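Diario de la residencia Skostach
Imprimir | Enviar por correo electrónico
Compartido 14 veces

Miércoles, por la tarde. Se procede a ordenar las provisiones de la sala común, conforme a lo acordado con la señora Paquette. Sobre la mesa redonda blanca quedan todavía papeles y un rotulador que habrá que retirar. 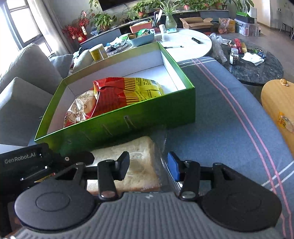

El pan ha sido siempre motivo de consulta en esta casa. La señora Wallin solicita que se coloque junto a lo dulce; el señor Isaksson prefiere la cocina. Hoy se ha resuelto que comparta la caja verde con los aperitivos, donde ya hay otra bolsa de pan, y que el asunto se revise en marzo.

Los artículos salados se destinan a la merienda y los dulces al desayuno. Embla Forsberg ha pedido que no se abra nada antes de las cinco.
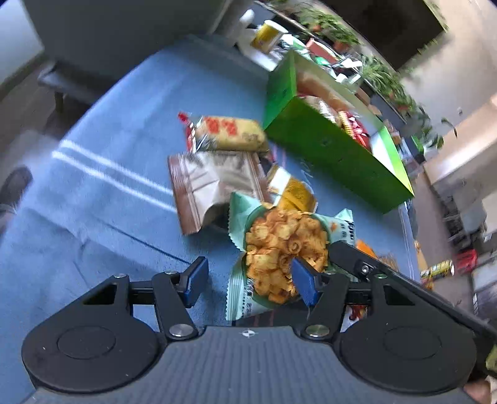 La petición se ha trasladado a los demás residentes sin objeciones. Quien suscribe reconoce que sintió apetito durante la tarea y deja constancia de ello.
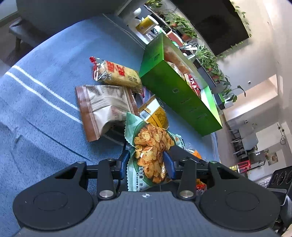 Asuntos pendientes

Regar las plantas del fondo. Devolver a Yung-ching Wu su bandeja. Consultar si el envío de Dreno llegará antes del fin de semana.

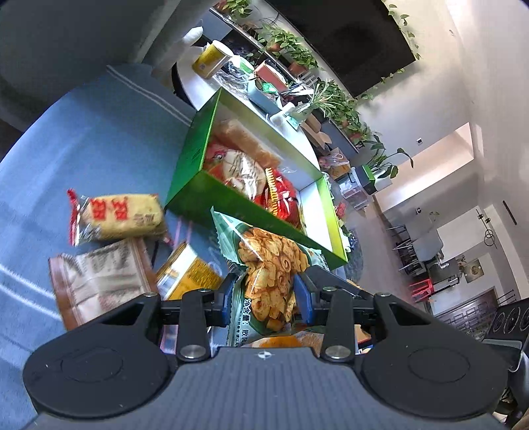

Cuaderno 3, pág. 102

La caja ha quedado bien surtida, con galleta de arroz crujiente incluida. Se cenará a las ocho.

Comentarios (0)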